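Fixing up an old office desktop for a kid going off to school – worth it?

Lemaporch
My nephew starts at the tech college in Ledell this fall and I've been promising him a computer since March. A shop over in Hiritport is clearing out old office towers for 88 dollars apiece, and I keep going back and forth. He mostly writes papers and plays a few older games with his friends. I have 200 dollars to spend all in, screen included, and I'd love to hear from folks who have gone this route (or talked themselves out of it!).

grondedik_gran
Oh, do it! I've set up three of my grandkids this way and not one of them complained. Put in a solid state drive first thing and you'll think it's a new machine. Go up to 8 gigs of memory if it comes with less, and then leave it alone.

patchcord9
I'm going to disagree a little, kindly I hope. A kid living in a dorm wants a laptop. He'll be writing in the library and at his friend's kitchen table, and a big tower can't come along. My daughter's desktop sat under a pile of sweaters until Christmas.

grondedik_gran
Well, mine all had laptops on loan from the school, so you may have a point there. I still say a proper keyboard and a chair do wonders for homework.

slowbread
Somewhere between you two. Ask the shop whether you can look inside before you pay. Old office towers are nice and roomy and most parts can be swapped by a patient beginner.

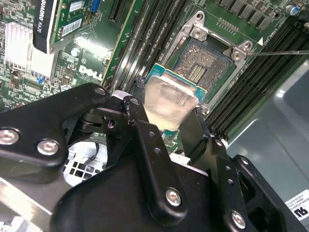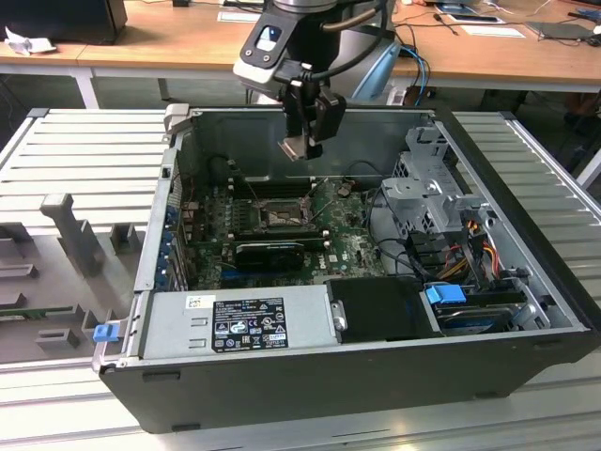
The second one shows a Dell board with the memory slots just above the processor socket.

Last edited by slowbread, Friday 9:08 pm

patchcord9
I'd leave the processor alone on a first try, though. Memory and a drive, sure, but those sockets are fussy and I've ruined one myself.

Lemaporch
You're all so kind, thank you. I called him last night and asked straight out, and he says he'd like the desktop because the Lema dorms have big desks and he doesn't like working in the library anyway. So I'm driving to Hiritport on Friday. Does anyone know if the 88 dollars usually covers a power cord?

slowbread
Ask, but bring one of your own just in case.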